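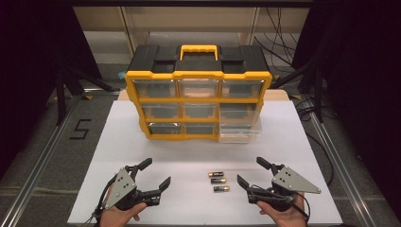
## Clelleo small-parts sorting: March update for Lorolcombe

Hi all! Quick one from me this month. We've now sorted 341 items out of the donated boxes, mostly batteries, screws and fuses (so many fuses), and there are more than 900 still to go.

The nine-drawer organizers are working out great. AA batteries get a drawer to themselves, and I've stopped mixing sizes after the muddle in February. We've filled 7 organizers so far and I'd love a few more if the budget stretches!

Spending is at $1,129, mostly on cases and labels from Belkadi. Still waiting on the Clollska boxes, so I'll send those numbers once they're in.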